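4.2 Field setup and wrist-view recordings

The Vorkura kit is sold as an add-on for arms that already have a working controller. The version under review comprises a gripper, a wrist camera with its mount, a cable set, and the Rezende software package, which handles logging and time alignment. The supplier also offers a setup service, Willow, under which a technician installs the kit and runs a short acceptance routine. We bought the kit without the service, so the installation times in Section 4.1 reflect our own work from the printed manual.

Bench tests of the kind reported in Section 3 say little about how a wrist camera behaves in an ordinary building. Bench lighting is even, the backdrop is matte, and few polished surfaces enter the view. We therefore repeated the reach and hold tasks in furnished rooms, using the same arm and the same firmware. The site recordings comprise 132 trials. A trial was counted as complete when the arm reached the target pose and held it for two seconds. Trials stopped by the operator were logged separately and are not included in the 132.

Exposure was left on automatic, as the manual advises for first use. Camera pose was calibrated once at the start of each session with the Florino target supplied in the box. We did not recalibrate between trials, although the software permits it – the aim was to measure the kit as a small lab would run it, with limited time and no dedicated vision engineer. Logs were written to the control computer and copied off at the end of each session.

Two properties of the wrist view matter for the results that follow. The first is the share of the image taken up by the gripper itself. The supplier's brochure shows the camera view with the gripper along one border only. In our recordings the black parts of the hardware reach well into the image, and the area left for the surroundings varies with pose. The second is the range of brightness within a single image. Windows, lamps and polished stone may all be in view together with matte black parts close to the lens.
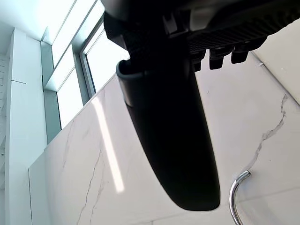
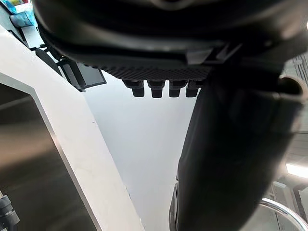 Figure 2. Wrist-camera views from the site recordings. First view: gripper finger in front of veined white marble, with windows at upper left and a chrome fitting at lower right. Second view: gripper housing and row of pegs at close range, with a bright light fixture at right.

The first view in Figure 2 illustrates the brightness problem. The window panes are nearly washed out, while the finger remains almost uniformly black with little shading to separate one part of its surface from another. A vertical streak of reflected light also crosses the marble. For a feature tracker such a streak is a poor landmark, as its apparent position depends on the camera pose as well as on the stone. The gray veins are more useful, being irregular and fixed to the surface. We kept the default tracker settings and masked the reflections by hand in a subset of 40 images to estimate their effect. The masked subset is used only for the comparison in Section 5 and does not enter the main error figures.

The second view concerns occlusion. The housing covers the upper third of the image and spans nearly its full width, and a second large black form runs from the upper right to the bottom edge. What remains in the center is a pale surface with little texture. A fixed mask, as provided in the software, removes the housing but leaves other foreground parts to be treated as background. We consider this a weakness of the product. A pose-dependent mask would require joint angles to be read at image rate, and the current interface does not pass them to the masking stage.

To check whether the default mask could be improved without changes to the interface, we drew a larger one from 400 images sampled across all sessions in August. The larger mask was then applied to every trial. It excludes more of the foreground at the cost of usable background, and both variants are reported side by side in Section 5.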